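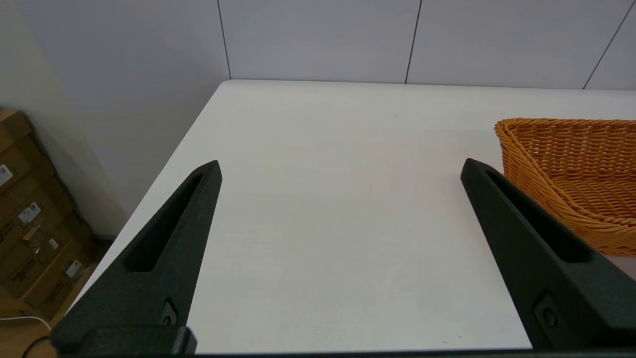

Wrist view, fingers open, basket over to the right.

8 Mar 2022

Filed under: Bench notes / Grippers on trial

Second session with the Jundo finger set, on loan from Clondard. The loan runs to the end of the month and we need to tell Grirnon whether to order or send it back. Notes below are mine, add to them if you were on the arm for any of it.

Fitting. Swapped over from our old fingers without trouble. The screws sit in pockets low down on each finger and the short hex key in the kit only just reaches them. I'd use our own driver next time. Clondard's sheet gives the torque but leaves out the order of tightening, so I did both halfway and then went back. Checked again after 10 cycles and neither had moved.

Zeroing. The wizard in the Jundo software asks for a full close, then a full open. First attempt timed out. Second went through and the offset stuck after a power cycle, which it didn't do last time, so the October firmware note about it may be right after all.

Wrist camera. Both fingertips stay in view when the gripper is open, which the Rugemalira set never managed on this mount. Exposure is still on auto. A white table and dark fingers is a poor mix for it and I want to try it locked before we record anything we mean to keep.

Basket. Plan for today was the rim grasp: one finger outside, one inside, close, lift, shift across, put down. The weave is the awkward part. A rolled rim has give in it and the force reading creeps after contact – on the default settings the controller takes that as slip and squeezes again. Turned the re-grip off for these runs.

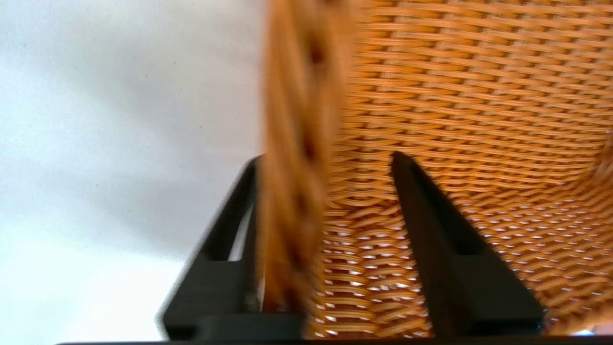 One finger either side of the basket edge. Near part of the rim well out of focus.

Close up the rim blurs badly and the depth estimate on it is no use. The inner weave further off is much cleaner. If we do buy, the approach should be worked out from further back and then run in blind for the last bit. Clondard say there is a close-focus lens for this camera but it isn't in the loan box and it isn't on the quote either. Asked for a price.

Ran 16 rim grasps with re-grip off. 2 failed, both on approach, with the inside finger landing on top of the rim. No drops once it had hold. Same offset error both times by the log, so I think it's the taught pose and I'd not mark the fingers down for it.

Fruit. The peach is the smallest thing in our set that the brochure says these will handle.

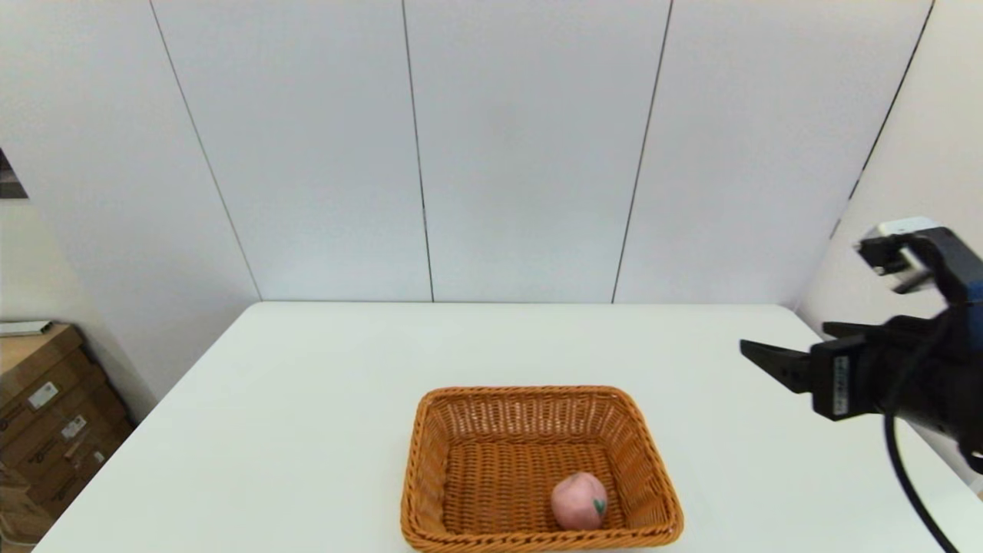 With it sitting down in a corner the worry is wall clearance. The tips are narrow enough to get in beside it on paper, but the base blocks are wide and a steep approach will bring them near the rim. Haven't settled the angle. Would like to do the centre of the basket first, then each corner, same pose offsets throughout, and log them separately so the corners don't get buried in the average.

Cable. Service loop on the arm hangs lower than I'd like. Needs a clip before anyone runs the long reaches.

Against the Rugemalira set so far: better view, easier to fit, software slower to start. No opinion on wear until we've done 100 cycles on the one pair.

To do
- lock exposure, repeat the rim grasp
- re-teach the approach pose, a touch further out
- chase Clondard about the lens and whether spare fingers come as pairs or singly
- cable clip
- peach, centre then corners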